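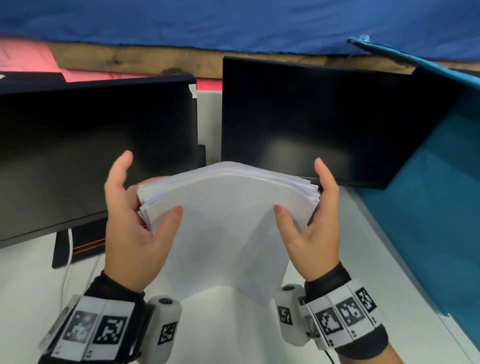
Nafula Lyimo wrote in to ask whether a small office could really plan for automation without hiring a consultant first, and would we please answer with numbers. Yes, you can, and it's a lot more fun than people expect! Her letter started this page, and we've been adding to it ever since. Most of the questions come from print rooms, mail rooms and back offices where a lot of paper gets handled by hand.

Where do I start if I have never bought a robot?

Start with the work, before you open a single catalog. Pick one job that happens every day and write down how it goes when a person does it. Squaring up a stack of printer paper is a great one to practice on, precisely because it looks so easy. Thumbs press on top, fingers wrap around the back, the whole pile bends a little in the middle, and the edges slide against each other. Try writing that out as instructions for a machine and you'll learn more in an afternoon than in a month of brochures.

Is paper a hard material for robots?

It is, and we love it for that. A box keeps its shape when you pick it up. A thick stack of loose sheets bows, fans and sags depending on where you hold it. Ask any vendor to quote on your own paper, at the stack height you use. A demo with a rigid block tells you very little.

Should I pay for hand tracking before I buy the arm?

If your job depends on how hands move, then I'd say yes, put a line in the budget for it. Recording skilled people at work, with tracking bands on both wrists, gives an integrator something solid to design from. Wrist bands with printed markers are a common setup. Ask whether the quote covers finger motion too, because a band on the wrist mostly tells you where the wrist is.

How much desk space should we plan for?

More than the machine's footprint! Measure the desk as it is on an ordinary working day, with the monitors, the stands and all the cables. Our worksheet for the Kolley bench cell allows 11 inches of clear surface on each side of the work, and we'd go wider if two people share the spot. Partitions are worth a look as well. A board that leans or shifts can end up in the arm's path.

What goes in the budget besides the robot?

Plenty, and it's better to see it early. Our planning sheet (we call it Vullosach, after the first shop that let us try it on them) has these lines:

Arm and controller
Gripper, plus one spare set of fingers
Bench, guarding and cable routing
Recording sessions with your own staff
Integration and programming
Risk assessment
Training, including cover for the people being trained
Service and spare parts for 3 years
A reserve for the thing you forgot

When Okoth, a claims office we helped last August, filled in the sheet, the arm and controller came to less than half of the total. That surprised them, and it changed the order they bought things in. They paid for recording and bench work first and left the arm for the next budget year.

How many recording sessions are enough?

It depends on how much the job varies. Okoth finished with 87 short recordings of people lifting, squaring and setting down stacks, spread across three operators. We'd rather see several people than one very patient expert, since everybody grips a pile differently and the integrator needs to know how differently.

Should we lease or buy?

Leasing is handy when you're still finding out whether the job suits a robot. Buying usually makes sense once the work is steady and you know which gripper you want. Whichever you choose, get the gripper priced separately. It's the part you're most likely to change.

What should I ask a vendor on the first call?

Ask who owns the recordings, and what format you get them in. Ask for the cycle time on your material and how many attempts were dropped or misfed while they measured it. Ask what happens when a sheet slides out of the pile. Then ask for the name of a customer with a job like yours, and do call them. People are wonderfully frank about equipment they live with.

We have almost no money. Is there anything we can do this year?

Absolutely. Write the task description, time the job over a normal week, tidy the cables and settle on one paper size where you can. All of that carries straight over to a later project, and some offices find the hand process gets so much better that the robot can wait.

Do you sell equipment?

No. Ididum is a planning service. We help you write the request, read the quotes and fill in the sheet, and we're happy to look over a draft budget at any stage, even a messy one. Messy ones are our favorites!

Last updated: 11 January 2023

This site uses cookies to remember your settings. Accept | Manage preferences

Ididum Planning | Contact us | Privacy | © Ididum | Back to top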